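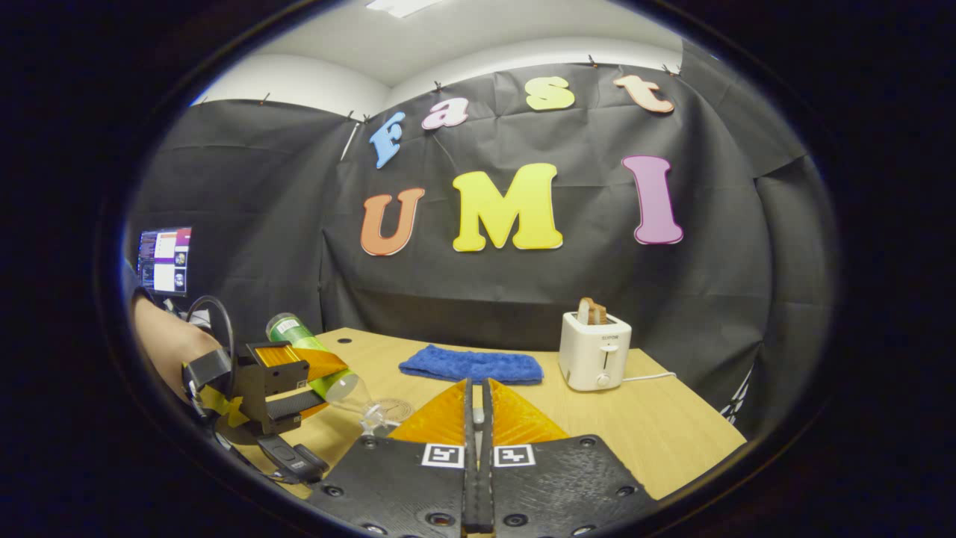
Critics of the Justen cooling center program have argued that the sites open too late in the day to help the people who need them most, a complaint repeated at several public hearings before the city changed the hours.

The Justen cooling center program is a municipal service that provides indoor shelter during periods of extreme heat. It is run by the city of Justen through its emergency management office and operates at 19 sites, most of them public libraries, recreation halls and senior centers.

History

The program began with 4 sites after a summer power failure left the Queiroz district without air conditioning for two days. The first sites were staffed by library employees working extra shifts. The city later began paying private operators for the use of their buildings, and the Eltutetti hotel, on the east side, was the first to sign an agreement.

Operation

A site opens when the forecast heat index reaches the level set in the city's heat plan. Opening hours were originally noon to 6 p.m. and now start at 10 a.m. Each site must provide seating, drinking water and a working restroom. Pets are admitted at sites with a separate room for them. Visitors are not asked for identification or proof of address.

Overnight service is limited to the Eltutetti and the Drastine Recreation Hall. Both keep a list of available cots, which is updated at 4 p.m. on days when the heat plan is in effect. People who use wheelchairs or oxygen equipment can request transportation through the city's non-emergency telephone line.

Funding

Most of the cost is paid from the city's general fund. A state grant covers bottled water and portable generators. Agreements with private operators are put out to bid every other year, and bids are opened in April.

See also

Justen heat plan
Queiroz district
Winter warming centers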